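Why did the robot let go?
Robots for kids, part 2

Quick one this time. It's about a robot arm that kept dropping things and was sure it hadn't.

The arm is called Arka. It lives inside a computer at a small company called Celtatell. No metal, no motors, no wires. Just a pretend arm in a pretend room, practicing with pretend blocks. This is called a simulation. Think of a video game where the player is a robot and the only level is "put the block on the other block."

Sounds boring? Arka did it 4,000 times.

Why practice in a game?

Because real robots break stuff. Including themselves. A real arm that swings the wrong way can smash a table or hurt somebody's hand. A pretend arm that swings the wrong way just gets reset. Click. Start again. Also it can practice all night and no one has to stay up picking blocks off the floor.

So Arka practiced. Go down, close the fingers, lift, move over, let go. Most of the tries went fine. Then Ingegerd Dahlgren, the engineer in charge, looked at the scores and saw something weird.

In 25 tries the computer said "block picked up!" and the block was still sitting on the table.

Arka had closed its fingers on nothing. Then it lifted nothing, carried the nothing across, and very carefully put the nothing down. And gave itself a point.

What a gripper knows

Your hand is amazing. Close your eyes and pick up a spoon. You can feel that it's there, feel if it's slipping, feel if it's cold. You squeeze harder without even thinking.

A simple gripper has two fingers and not much feeling. Arka's fingers had no sense of touch at all. It had a camera near the fingers, looking out between them, and it had one number that said how far apart the fingers were. That's it. Everything else it had to work out. 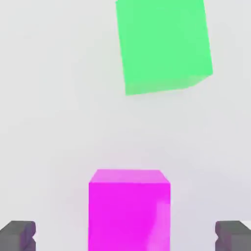

Now here's the rule Arka was using to decide if it had a block. It was very short:

If I told my fingers to close, I have the block.

See the problem? Telling isn't the same as doing. If you tell your little brother to close the door, is the door closed? Maybe go and look.

So where did the fault come from?

Ingegerd played the bad tries back slowly. Really slowly, one tiny step at a time. She found two things wrong.

First thing. The arm was stopping too high. Only by a bit, less than the width of your fingernail. On a good day the fingers still caught the top of the block. On a bad day they pinched the air over it.

Second thing, the rule. Even when the fingers missed, the rule said "got it!" so Arka carried on to the next step. It never checked. One small mistake got past, and after that every step was wrong too.

Engineers have a name for this second kind of trouble. They call it a silent failure. A loud failure is when the machine stops and a red light comes on. Annoying, but at least you know. A silent failure is when the machine keeps going like everything is great. Those are the scary ones.

Why it matters outside the game

A pretend block on a pretend table, who cares. But the same program was going to be used in a real arm called Kenmont, and Kenmont's job was going to be lifting jars from a shelf. Glass jars. Full of paint.

If Kenmont thinks it's holding a jar and it isn't, fine, silly but fine. Now flip it. What if it thinks it has let go and it hasn't? It drives off to the next job with a jar still hanging from its fingers. Somebody walks past. Crash, glass and paint all over, and maybe a cut foot.

That's why people look for faults in the game first. A fault in a simulation costs a bit of time. The same fault in a real workshop can hurt somone.

The fix

They changed the rule. The new one has more steps:

Close the fingers.
Check the number. Did the fingers close all the way? Then there's nothing in between them. Stop.
Lift a little bit.
Look with the camera. Is the block coming up too? If not, stop.
Still OK? Carry on.

They fixed the height too, so the fingers go down far enough. Then they ran the whole practice again from the start. Arka still missed sometimes! Robots do. But now it stopped and said "missed" and had another go. A miss that gets noticed is a much smaller problem.

Words to know

Gripper: the robot's hand. Often just two fingers.
Simulation: a pretend world in a computer, for practicing.
Sensor: a part that tells the robot something, like a camera or a touch pad.
Fault: something wrong in the machine or its program.
Silent failure: when something goes wrong and the machine doesn't notice.

Try it at home

You need a friend, a blindfold, a pair of thick oven mitts (not hot ones obviously) and a small block or an eraser.

Put the mitts and the blindfold on. Your friend puts the block on the table, or secretly takes it away. You reach down, close your hands, lift, and say "got it" or "missed." Do it a bunch of times and have your friend keep score. Then swap.

How many times did you say "got it" when you hadnt? Now try again with the mitts off. Easier, right? You just got your sensors back.

Harder version: mitts on, no blindfold. Now you can look but you can't really feel. This is closest to what Arka has to do.

One safety rule for real robots, if you ever visit a place that has them. Stay behind the line on the floor, even when the arm isn't moving. It might be finished. It might be waiting for its next instruction. You can't tell by looking at it, so ask the grown-up who runs it.

Next part: Urban, the delivery cart that got stuck behind a door for 2 hours because it thought the door was a wall.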